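의류 정리 셀의 유지관리, 기록에서 시작한다
2021년 11월 12일 | 편집부
읽는 시간 6분

드란비(Dranby) 연구동의 의류 정리 셀은 긴소매 셔츠를 작업대 위에 펴고 접는 동작을 다룬다. 셀의 이름은 테텔라노(Tetelano)이며, 그리퍼와 작업대, 제어 장치가 하나의 설비로 관리된다. 본지는 설비 관리를 맡고 있는 가마타 지에(Chie Kamata) 책임과 정비 담당 오카베 다쿠미(Takumi Okabe) 선임을 만나 이 셀의 설정과 점검, 수리 절차에 관하여 들었다.

가마타 책임은 먼저 담당 범위를 분명히 하였다. “저희 부서는 동작 프로그램을 작성하지 않습니다. 프로그램이 전제하는 상태, 즉 작업대의 높이와 그리퍼의 원점, 손끝의 마모 정도를 정해진 범위 안에 유지하는 것이 저희 업무입니다.” 설비가 드란비로 이전된 뒤 첫 두 주는 대부분 원점을 맞추는 데 쓰였다고 한다. 이전 장소인 토너스테드(Tornurstead)의 바닥은 현재 건물과 수평 상태가 달랐고, 기존 보정값을 그대로 옮길 수 없었다.

원점 설정은 작업대를 비운 상태에서 실시한다. 그리퍼를 기준 위치로 이동시킨 다음 손끝과 작업대 표면의 간격을 확인하고, 값을 입력한 뒤 같은 동작을 여섯 차례 반복한다. 한 번이라도 허용 범위를 벗어나면 처음부터 다시 시작한다. 오카베 선임은 이 과정에서 표면재의 특성을 고려해야 한다고 설명하였다. “단단한 판이라면 접촉 지점이 명확합니다. 그러나 저희 작업대는 표면에 결이 있어 누르면 조금 들어갑니다. 어디까지를 표면으로 볼 것인지 담당자마다 판단이 달랐고, 초기 기록에는 그 차이가 그대로 남아 있습니다.” 현재는 측정용 판을 올려놓고 그 윗면을 기준으로 삼는다.

손끝 부품의 점검 주기는 파지 동작 2000회이다. 횟수는 제어 장치에서 자동으로 집계되며, 주기에 도달하면 담당자가 구동을 정지하고 전원을 차단한 뒤 좌우 손끝을 분리한다. 점검 항목은 끝부분의 마모, 체결 나사의 풀림, 관절부에 감긴 섬유이다. 오카베 선임은 세 항목 가운데 섬유를 가장 먼저 확인한다고 하였다. 가느다란 실 한 올이 관절 안쪽에 감기면 닫힘 위치가 미세하게 달라지고, 얇은 옷감을 집는 동작에서 그 영향이 먼저 나타난다는 것이다.

실제로 지난봄에는 왼쪽 그리퍼가 소맷부리를 반복하여 놓치는 일이 있었다. 당시 담당자들은 구동부의 이상을 의심하여 모터 교체까지 검토하였으나, 분해 결과 관절 안쪽에서 뭉친 실이 발견되었다. “모터는 정상이었습니다. 교체 신청서를 이미 제출한 상태였기 때문에 철회 사유를 작성하는 데 더 많은 시간이 들었습니다.” 오카베 선임의 말이다. 이후 정비 지침에는 구동부 진단에 앞서 손끝을 분리하여 육안으로 확인한다는 조항이 추가되었다.

작업대 표면의 관리도 같은 지침에 포함되어 있다. 보풀과 먼지는 점착식 롤러로 제거하고, 물기가 있는 천은 사용하지 않는다. 롤러는 한 방향으로만 굴린다. 가마타 책임은 표면의 결이 흐트러지면 옷감이 미끄러지는 정도가 부분마다 달라진다고 하면서, 표면재 전체를 교체한 것은 이전 이후 한 차례라고 밝혔다. 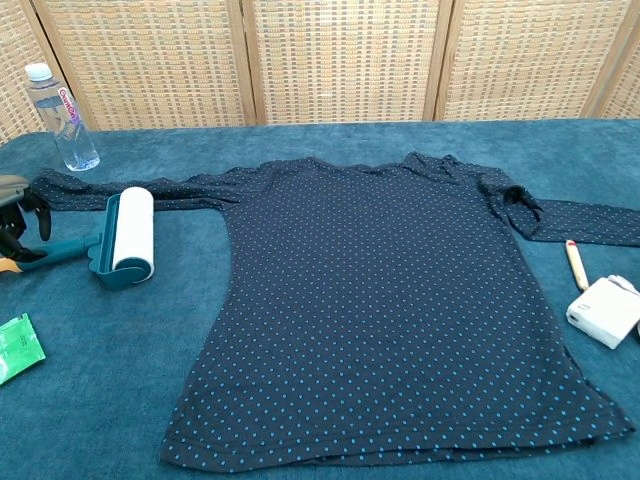

점검 후의 확인 시험에는 긴소매 셔츠를 사용한다. 소매는 몸판보다 폭이 좁고 비틀리기 쉬워, 손끝이 닫히는 위치가 어긋나면 결과가 곧바로 드러난다. 담당자는 양쪽 소맷부리를 각각 집었다가 놓는 동작을 실시하고, 옷감이 끌려간 방향을 기록지에 표시한다. 시험에 앞서 주름을 모두 펴지는 않는다. 가마타 책임은 “평소의 운전 조건과 지나치게 다른 상태에서 합격한 결과는 참고하기 어렵습니다”라고 말하였다.

기록 양식은 사바그(Sabbagh)라는 명칭의 내부 관리 체계에 맞추어 정리되어 있다. 교체한 부품의 번호, 작업자, 점검 전후의 보정값이 필수 항목이다. 오카베 선임은 여기에 작업 중 들린 소리나 손에 느껴진 저항을 적는 난을 두자고 제안하였고, 해당 난은 11월부터 시범 적용되고 있다. 수치로 환산되지 않는 내용이라는 이유로 내부에서 이견도 있었으나, 교대 근무자 사이의 인수인계에는 필요하다는 의견이 받아들여졌다.

향후 과제로 두 사람은 예비 손끝의 규격 통일을 들었다. 현재 보관 중인 예비품은 제작 시기에 따라 나사 구멍의 깊이가 달라, 교체할 때마다 체결 상태를 따로 확인하여야 한다. 가마타 책임은 기존 재고를 소진한 뒤 단일 규격으로 전환할 계획이며, 그때까지는 보관함에 제작 시기를 표시하여 구분하고 있다고 설명하였다.

관련 글
- 그리퍼 손끝 부품의 보관과 표시 기준
- 토너스테드 설비 이전 경과 보고
- 교대 근무자를 위한 정비 기록 작성 요령
- 작업대 표면재 교체 절차 개정 안내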